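Murnevov Township Legal Affairs and Open Records Board
Minutes of the regular meeting, 15 October 2004

The chair opened the meeting a little after everyone had found a seat, and thanked people for coming out in such miserable rain. The minutes of the previous meeting were approved with one correction: the word "deposition" on the second page should have read "disposition," and the clerk apologizes for the confusion, which caused at least one member a worried evening.

Old business

Most of the evening went, as we all expected it would, to the Skodell matter. For those who missed the last two meetings, the former township supervisor, Mr. Skodell, has been sued in his own name by the Primard family over remarks he made at a public hearing on the Brouwer Road easement. The Primards say the remarks were untrue and hurt their business. Mr. Skodell has asked that the township pay for his lawyer, on the grounds that he was speaking as supervisor when he said what he said.

Ohemaa Adjei gave the report on where things stand, and she was thanked warmly for putting so much reading into so few pages. The complaint names Mr. Skodell alone and does not name the township. It sets out two separate occasions. The first is the hearing itself, where he was in the chair and the tape was running. The second is a conversation in the parking lot of the feed store a week or so later, which two people say they overheard, and which is a good deal more colorful. Our indemnification bylaw covers "acts and statements made in the course of official duties" and says nothing at all about what happens when a lawsuit mixes official statements with the other kind.

Ms. Adjei's own view, which she was careful to say is only her view, is that the hearing is very likely covered and the parking lot very likely is not. She suggested that the board could offer to pay for the defense of the first part and leave the second part to Mr. Skodell, although she admitted that lawyers do not always bill in a way that makes this easy. The township's insurance carries a deductible of 500 dollars for claims of this type, and the carrier has not yet said whether it considers this one to be a claim of this type. A letter has gone out asking them to make up their minds.

There was a long and good-natured discussion. Several members felt strongly that if we do not stand behind the people we elect, we will soon have a hard time finding anyone willing to run. Others felt just as strongly that taxpayers should not be buying a lawyer for a man's private opinions of his neighbors, however long he served and however fond of him many of us are. The chair reminded everyone that the board is not being asked to decide whether Mr. Skodell was right about the Primards, and that we would all do well to leave that to the court. 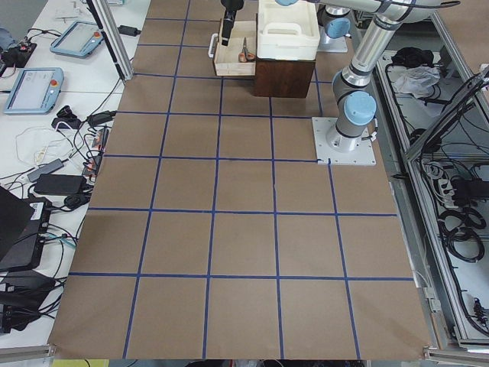 Gaëtan Rey said he had listened to the hearing tape twice and did not think the line was as clear as the report made it sound, even for the first occasion. About half of what Mr. Skodell said that night was in answer to a question from the floor that had nothing to do with the easement, and Mr. Rey wondered whether a supervisor is still doing his job when he wanders that far off the agenda. He asked that the board get a written opinion from outside counsel before it promises anybody a cent.

Ms. Adjei said she would be glad of a second opinion and had no objection to waiting for one. She did point out that Mr. Skodell's answer to the complaint is due before long, and that it would be a kindness to let him know soon, one way or the other, so he can make his plans.

Moved by Mr. Rey, and seconded, that the board seek a written opinion from outside counsel at a cost of no more than 400 dollars, and that no decision on payment be made until it arrives. Carried, with 8 in favor and one abstaining.

The clerk will write to Mr. Skodell to explain the delay, in friendly terms.

New business

A resident has asked for copies of all letters between the township and the Primards going back to the first easement application. The clerk believes most of these can be released with no trouble, but would like to set aside anything written to or from our attorney until it has been looked over. Agreed.

It was also suggested that the bylaw itself be rewritten so that we are not caught short like this again. Ms. Adjei offered to bring a first draft in February, and members with thoughts on the wording are asked to get them to her in writing, please, and not in the hallway.

Public comment

One resident asked whether the hearing tape could be heard by the public. It can, by appointment with the clerk, and please bring your own headphones.

Adjourned with thanks to whoever brought the pear cake.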